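一锅豆子煮好以后：听特立尼达·萨利纳斯聊干豆
2025-12-02

我到的时候锅已经开了，厨房窗户上全是水汽，门口就能闻到月桂叶和蒜的味道。特立尼达·萨利纳斯（Trinidad Salinas）一手拿着木勺，一手示意我赶紧坐下，第一句话是：“你吃早饭了吗？没吃最好！”

她在普洛塔尔布里奇（Plotalbridge）开豆子课，教室就设在弗莱朗斯（Flellance）烹饪工坊的后厨。课上只煮干豆：白豆、黑豆、鹰嘴豆、扁豆，还有一种她从小吃到大的斑点豆，当地人叫它雷诺豆（Renaud）。我去之前心里嘀咕过，豆子有什么可教的呢，泡一夜，煮软，完了。结果我在那张小桌子边坐了一下午，笔记本记得密密麻麻，回家路上就拐进店里买了一大袋鹰嘴豆。

“大家对豆子有误会，”她一边撇浮沫一边说，“总觉得它是配菜，是省钱的时候才吃的东西。我外婆那辈人可不这么看。她们煮一锅豆子，从头一天晚上就开始高兴。”

萨利纳斯的外婆家在山里，厨房正中是一口烧柴的灶。她说小时候最盼七月，新豆刚从荚里剥出来，还没干透，煮起来快得很，汤是淡粉色的，撒一点盐就能喝。她现在仍然每年七月去乡下住一阵子，帮亲戚剥豆荚，剥到指甲缝发黑。“新豆和干豆是两种食物，”她说，“就像鲜葡萄和葡萄干，你不会问哪个更好吧？我两个都要。”

我问她，那干豆的好处在哪里。她把勺子递过来让我尝汤。汤是浓的，有一点像栗子，咽下去以后嘴里还留着甜味。锅里除了豆子、水、盐，只有半头蒜、一片月桂叶和一点橄榄油。

“你看，这么多味道都是它自己的。罐头豆子我也吃，赶时间嘛，谁都有赶时间的时候。可是罐头不会给你这锅汤！”

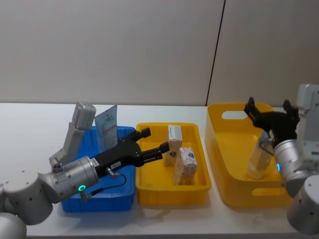 泡还是不泡

说到泡豆，她的语速一下子快起来。学生问得最多的就是这个，邮件里问，下课了还追到楼梯口问。

她的做法是看豆子。扁豆不泡，洗干净直接下锅。黑豆如果是当年的，她也常常不泡，嫌泡过之后颜色跑掉太多，煮出来灰扑扑的。鹰嘴豆和大粒白豆一定要泡，而且泡豆的水里要放盐。

“放盐！”她重复了一遍，还敲了敲我的本子，生怕我漏记，“好多人从小听的都是豆子没软不能放盐，放了就煮不烂。我妈妈也这么说。我年轻的时候听话得很，煮出来的豆子里面是淡的，外面是咸的，皮还破。”

后来她自己一锅一锅地试，同一袋豆子分成两份，一份清水泡，一份盐水泡，第二天用一样的锅、一样的火煮。盐水泡的那份皮更软，也更完整，咬开里头是有味道的。她把两份端给家里人吃，没说哪碗是哪碗，盐水那碗先见了底。

她现在的比例很好记：1000毫升水，放2小勺盐，泡一夜。第二天把水倒掉，豆子冲一冲，换清水来煮。煮的时候再放盐，先少放，快好时尝了再补。

“忘了泡怎么办？”我问。这是我自己的老毛病。

“那就今天晚点吃饭。”她笑得很大声，随后还是讲了补救的办法：豆子加足水烧开，滚2分钟，关火盖上盖子，放着，去遛狗也好，去洗头也好，回来倒水再煮。口感会比泡一夜的差一点，皮容易裂，做豆泥或者浓汤就完全看不出来。

她还提醒我注意豆子的年纪。干豆放得越久越难煮，有些在超市架子上待了好几个年头，怎么煮中间都有个硬芯。她买豆子会挑有收获年份的，常用的是一个叫普里米克（Primik）的小牌子，袋子上印着采收季。买回来以后写上日期装罐，旧的放前面，新的放后面。“我的柜子里不许有老豆子，”她说，“除了用来压派皮的那罐，那罐比我女儿年纪还大。”

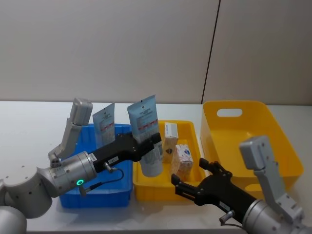 白色桌面上的一排塑料容器，左侧为蓝色箱

火候：让锅轻轻地笑

她外婆有个说法，煮豆子的锅要“轻轻地笑”，意思是水面只有几个小泡，偶尔抖一下。大滚会把豆子撞破，汤也变浑。萨利纳斯开头会让水大滚一小会儿（煮红腰豆这一步尤其不能省，她说到这里特别严肃，红腰豆一定要充分滚过，千万别直接丢进低温慢炖锅），之后立刻转小火，盖子斜着盖，留一条缝。

水要没过豆子两指节，中途少了就添，添的必须是热水。她灶台边总坐着一把水壶，就是干这个用的。至于时间，她不肯给我一个准数。

“我可以告诉你鹰嘴豆要煮多久，可是你的豆子是你的豆子，你家的水是你家的水。你到时候就去尝。尝3颗，别只尝一颗，一颗会骗你。3颗都软了，才算软。”

她所说的软，是用舌头往上颚一顶就能压开，里面像奶油，没有粉渣。很多人停得太早。意式沙拉里那种硬邦邦的、会从叉子上弹出去的白豆，她一提起来就摇头。

“还有水！”她突然想起来，站起来去开水龙头给我看，当然，从水龙头里什么也看不出来。普洛塔尔布里奇的水偏硬，豆子总要比别处多煮好一会儿。她会在锅里加一小撮小苏打，真的只是一小撮，多了会有肥皂味，豆子也会化成糊。做鹰嘴豆泥的时候可以略微放开手，皮会自己浮上来，捞掉，打出来的豆泥细得像缎子。

番茄、醋、柠檬这些酸的东西，她一律留到豆子软了之后再放。这条老规矩她试过很多次，照旧遵守。“盐那条，妈妈错了。酸这条，妈妈对。我都当面告诉她了，她只记得第二句。”

关火以后别急着捞。她让豆子在汤里自己凉下来，凉的过程中还在吸味道，皮也会重新收紧。我那天吃到的第一碗就是头天晚上煮好、在汤里过了一夜的，比刚出锅的要好吃，差别大得让我吃惊。

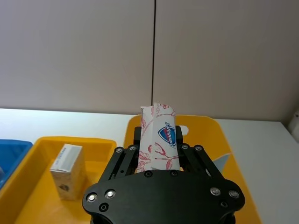

一块纸包香皂，白底上印着纤细的红色花叶图案

一锅吃到底

萨利纳斯煮豆子从来只煮大锅。她的理由让我这种懒人很受用：煮一碗和煮一锅花的工夫一样，那为什么不煮一锅呢？煮好以后，她家可以吃4天，每天都不一样。

第一天什么也不做，连汤带豆盛一碗，淋上最好的那瓶橄榄油，旁边放一片烤过的面包。面包要厚，拿生蒜在上面擦几下。

第二天做炒饭似的一盘：平底锅烧热，油多一点，把沥干的豆子铺开，别去动它，等底下结出一层焦壳再翻。她喜欢这时候扔一把切碎的羽衣甘蓝进去，最后挤柠檬。我在她的厨房里站着吃完了整整一盘，豆皮是脆的，里头还是绵的，我到现在都在想这道菜。

第三天通常是汤，用豆子自己的煮汤做底，加胡萝卜、西芹和吃剩的奶酪硬皮，打碎一半，留一半整粒的。如果家里有短意面，也会抓一把扔进去。第四天锅里剩得不多了，压成泥，和炒软的洋葱一起煎成小饼，夹在面包里让女儿带去上班。

“那汤还有剩呢？”

“怎么会有剩！”她看我的眼神好像我说要把金子倒进水池。煮豆的汤她拿来煮米饭，拿来焖土豆，有时候冬天下午就热一小杯，磨点黑胡椒，捧着喝。鹰嘴豆的汤冷藏之后会变成胶冻状，她拿来打蛋黄酱，连蛋都省了。

我也问了一个不太好意思问的问题，就是吃完豆子肚子胀气怎么办。她毫不回避：吃得少的人，突然吃一大碗，肚子当然会有意见。从小份开始，隔天吃一点，慢慢加。泡豆的水倒掉，豆子煮透，多少都有帮助。她外婆会在锅里放一小枝土荆芥，她也放，有没有用她不敢打包票，但她喜欢那个味道。

雷诺豆

快结束的时候，她从柜子最里面拿出一个玻璃罐，里面是雷诺豆，奶白底子上洒着酒红色的斑点。斑点煮过之后会褪掉，整颗变成浅褐色，她第一次看到的时候还哭过，那年她很小，以为外婆把漂亮豆子煮坏了。

这种豆子产量低，藤爬得高，只能手摘，现在种的人家很少。她每年留一把种子，分给来上课的学生。谁家有院子，哪怕只有一个阳台，都可以拿几颗走，条件是明年得告诉她长成什么样了。有人寄来照片，藤已经爬过了屋檐；有人的全被鸽子吃光了，写信来道歉，她又寄了一包过去。

“味道像什么呢？”我问。

她想了挺久。“像煮熟的栗子，又有一点像土豆皮，烤过的那种。你回去自己煮一锅吧，第一次什么都别加，只放盐。”

她给我装了一小纸袋，在袋口折了两道，又写上采收的年份。我当晚就泡上了，水里放了盐。第二天中午水面开始冒小泡，我站在灶台边上等了很久，尝了3颗，又盖上盖子，继续煮。

弗莱朗斯工坊的豆子课每月开班，自带围裙和一个能盖紧的饭盒。饭盒请带大一点的。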